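Sorting the toy animals into one tub

Our plastic animals had spread into every room, so one wet Wednesday I finally gave them a tub of their own. Mine's a plain blue one from Plundwood, nothing fancy.

1. Clear a table
Get everything off it and put the tub in the middle. I like a pale top for this, because small brown creatures vanish completely on our dark kitchen one! Then start with any old animal, just to get going.
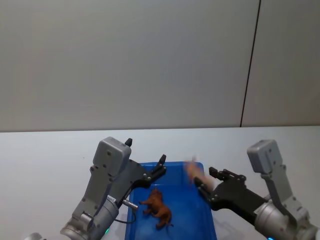 2. Farm first
Pigs, horses, anything you'd meet on the lane to Pustemcombe. I lay them on their sides - they don't need to stand up in there, and you'll go mad trying (I did, for a good ten minutes).

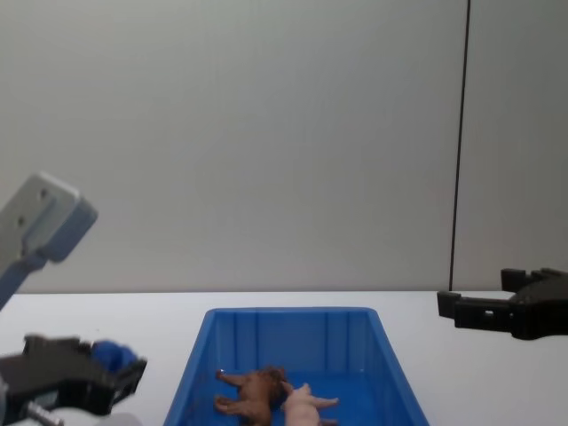 3. Now the wild ones
Lions and friends wait on the table till you've decided where they live. My neighbour Dilruba Haque mixes hers in with the farm lot, but my two get very cross about a lion near the pigs.

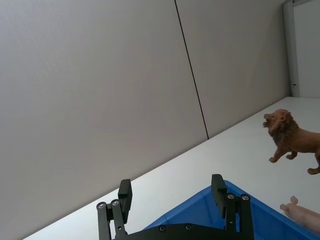
If you've got loads, a second tub is well worth it, and it needn't match. A shoebox does fine for a month or two.

4. Have a last look
Go round the outside of the tub before you put it away, as there's always a little one standing right up against it.

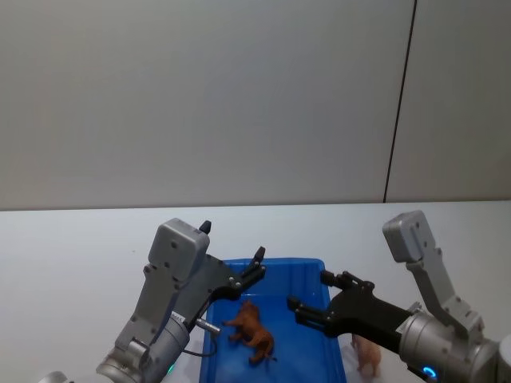
Pop the tub on a low shelf so small people can reach it, and leave the lid off. Ours lasted until June before I had to do it all again.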